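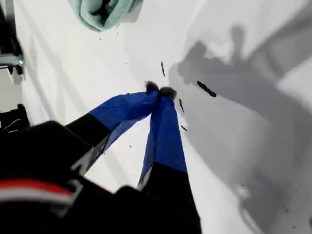 遠隔操作で「机を拭く」を教える手順

更新日:05/04/2019

人間に机の拭き方を教えるなら「拭いといて」で済む。ロボットに教える場合は、その「拭いといて」を手を取って何十回も実演することになる。このページでは、Cotsideの操作卓とStiltstead(収録ソフト)を使って、布で机の上の細かいゴミを拭き取る動作を記録するまでを書く。双腕での操作を前提にしているが、片腕でも大筋は変わらない。

用意するもの

・グリッパー付きのアームと、それを動かす操作側のアーム
・Stiltsteadを入れたPC
・布(薄手で柔らかいもの。ふきんでもタオルでもよい)
・白くて平らな天板
・黒っぽいゴミ
・養生用のテープ

ゴミは机の色と喧嘩するものを選ぶ。白い机に白い紙くずを撒くと、学習以前に操作している自分が見失う。大きさは揃えないほうがいい。細長いかけらと粉のような粒が混ざっていると、布の押さえ方に差が出て、後で役に立つ。掃除の練習のために机をわざわざ汚す作業には最初こそ抵抗があるが、三日で慣れる。家では慣れないように気をつけたい。

1. 指先の準備

指にテープを巻く。うちでは青を使っている。黒い指のままだと、手首カメラの映像で指と影の境目がわかりにくいからだ。巻くときは先端のパッドを覆わないこと。パッドが布に直接触れないと滑る。

しわは多少あっても構わない。ただし端がめくれてくると布に引っかかるので、収録の区切りごとに指で押さえ直す。見栄えを気にして一度全部きれいに巻き直したことがあるが、成功率には何の変化もなく、午後がひとつ消えた。

2. 閉じ位置の確認

何も挟まずに指を閉じ、先端が揃うかを見る。左右がずれていると、厚い布は掴めても薄い縁がつまめない。Stiltsteadの「把持」タブで閉じきりの値を登録する。操作側のトリガーを一番奥まで引いた状態で登録するのがコツで、途中で登録すると、以後ずっと握力の弱い人のようなロボットになる。

3. 布の置き方

布はきちんと畳まない。くしゃっと丸めて、適当に落とす。畳んだ布だけで収録すると、畳んだ布しか掴めないモデルが仕上がる。現実の布巾が畳まれて待っていることはまずない。位置と向きも毎回変える。天板の端に寄せた回も少し混ぜておく。

4. 掴む

操作側のアームをゆっくり動かし、布の盛り上がったところへ指を持っていく。上の指でひだを押さえ、下の指を布の縁の下へ滑り込ませて閉じる。真上から突っ込むと、天板を押して過負荷で止まる。

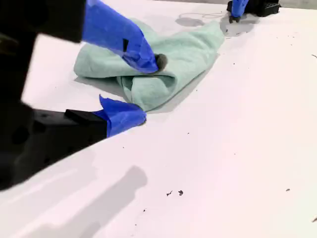 下の指は天板すれすれを水平に進めるのがいい。急ぐと布が逃げる。逃げた布を追いかけ回す動きもそのまま記録されるので、ロボットは律儀に「布は追いかけるもの」と覚える。掴み損ねたら一度開いて少し引き、そこからやり直す。この戻り方は教えておく価値がある。ただし全部の回に入れると、掴めているのに開く癖がつく。

もう一方の腕は、使わないあいだは奥で待たせる。宙で意味ありげに揺らしておくと、その揺れも学習される。操作者の手持ち無沙汰は、思った以上に忠実に再現される。

5. 拭く

布を天板に軽く押しつけたまま、手前から奥へ一方向に動かす。往復させるとゴミが戻ってくる。押しつけの強さは、布のしわが少しつぶれる程度。映像だけでは強さがわからないので、関節トルクの記録を必ずオンにしておく。私はこれを忘れて109回分を録り直した。設定画面の一番下にあるチェックボックスである。なぜ一番下なのかは知らない。

天板に映る腕の影は、消そうとしなくてよい。照明を完璧にして録ったデータは、誰かがブラインドを開けた途端に役に立たなくなる。

6. 保存と選別

1回終わるごとに「成功」「失敗」「保留」のどれかを付ける。あとでまとめて付けようとすると、全部が保留になる。判定の基準は先に紙に書いておく。うちでは、目につくかけらが布の外に残っていたら失敗、粉は不問。ここを曖昧にすると、疲れてくる夕方ほど成功率が上がるという、机には何の関係もない改善が見られる。

3月から録りためた分は2,378回になった。選別後のデータはPluredley形式で書き出す。CSVでも出せるが、時刻の列がずれる不具合がまだ残っている。

うまくいかないとき

布の手前で指が止まる
手首カメラの時刻が遅れていることが多い。Stiltsteadの「同期」で遅れを確認し、2フレームを超えていたらケーブルを挿し直す。

掴んだあと布が落ちる
閉じきりの値を登録し直す。それでも落ちるならパッドに粉が付いている。拭く。こればかりは人間が拭く。

操作していて肩が痛い
操作卓が高い。椅子を上げるか、6回ごとに休む。疲れた操作者の動きはデータに出る。

学習の設定はShemwetaのページに分けて書いた。書き出したフォルダはそのまま読み込めるが、フォルダ名に日本語が入っていると黙って落ちるので、先に半角英数字に直しておくこと。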